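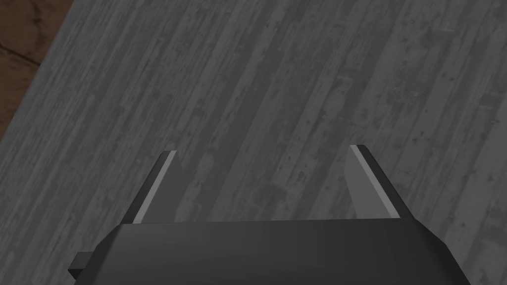 Went to the Clasten shop on Thursday to try the new Zirker jacket before it sells out. Short thread on fit, fabric and whether I'd pay full price.

It's a waxed cotton chore jacket with a corduroy collar and four front pockets. Comes in olive, navy and a rusty brown. The brown looks more orange in daylight than it does on the website.

Sizing runs large. I'm normally a 40 chest and the 40 had room for a thick jumper and then some. Shoulders were fine, body was boxy. If you only plan to wear it over a shirt, go down one. 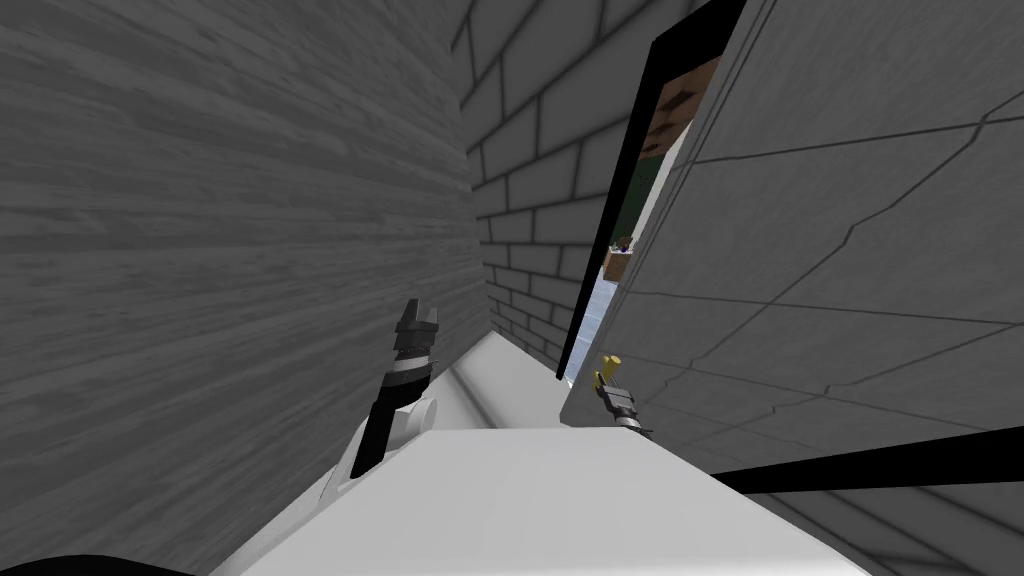 Sleeves are long on me as well. They can be turned back once and the lining is a plain stripe, so it looks all right like that. Twice and it gets bulky at the wrist.

The wax is light. It doesn't come off on your hands and it doesn't smell of much. Good for a shower, but I wouldn't stand at a bus stop in proper rain wearing it.

Buttons are metal shanks, riveted on. The older Zirker jackets had sewn buttons and I lost two off mine in the first winter, so I'm pleased about that.
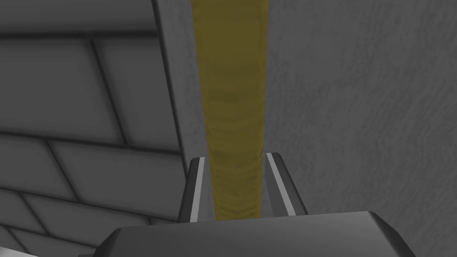
Pockets: the two lower ones take a phone and gloves. The chest ones are shallow and mostly for show. There's one inside pocket on the left with a zip. I'd have liked a second.

They also had the MacAulay trousers that are meant to go with it. Same cloth, pleated, cropped at the ankle. Worn together it's a lot — I'd pick one or the other.

Price is the sticking point. It went up by £47 from last season's version and the cut is nearly the same. The staff said there would be a small markdown in February, on the navy only.
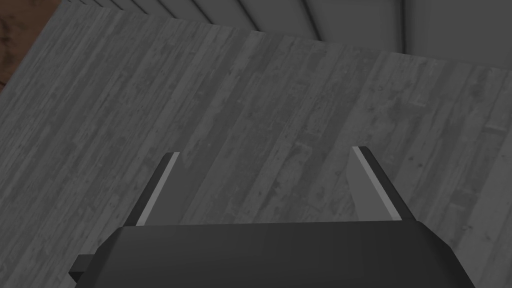 Greer Guthrie replied that the navy fades badly along the seams and she'd pay the extra for olive. Hers is 11 months old and the elbows have gone pale too.

Fair point. Fading doesn't bother me on a work jacket but it might bother you. I've put the olive on hold until the weekend and will post again if I buy it.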